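Guninside site builder review: two client sites in

Desmond Achterberg
27 February 2020

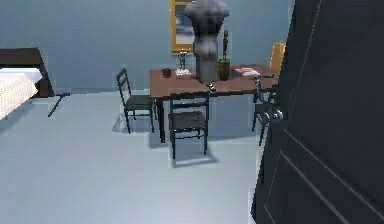
I build small business websites, and for the last five months I have used Guninside in place of my old theme and plugin setup. The first job was Margaritis, a furniture store that wanted its old catalog moved over without breaking links. The import brought in 232 product pages and kept the page addresses. The gallery block was harder. A wide room view like the dining table with the dark ladder-back chairs looked fine on a laptop, but on a phone the default crop kept the middle and dropped the chair at the left end. You can set a focus point by hand, one picture at a time. I would like to set it for a whole folder.

The editor is easy to learn. The owner of the second site, Polik, was changing her own opening hours after one short call with me. Headings, menus and contact forms all work the way you expect. Undo only goes back 8 steps, so save a copy before you move sections.

Search settings are basic. Page titles and descriptions are there, redirects are on a separate screen, and there is no way to upload them in bulk. I typed them in.

Support answered both of my tickets the same day. The second reply was a link to a help page I had already read.

I still use Urer for bigger shops with customer accounts. For a brochure site or a plain catalog, Guninside does the job. 4 out of 5.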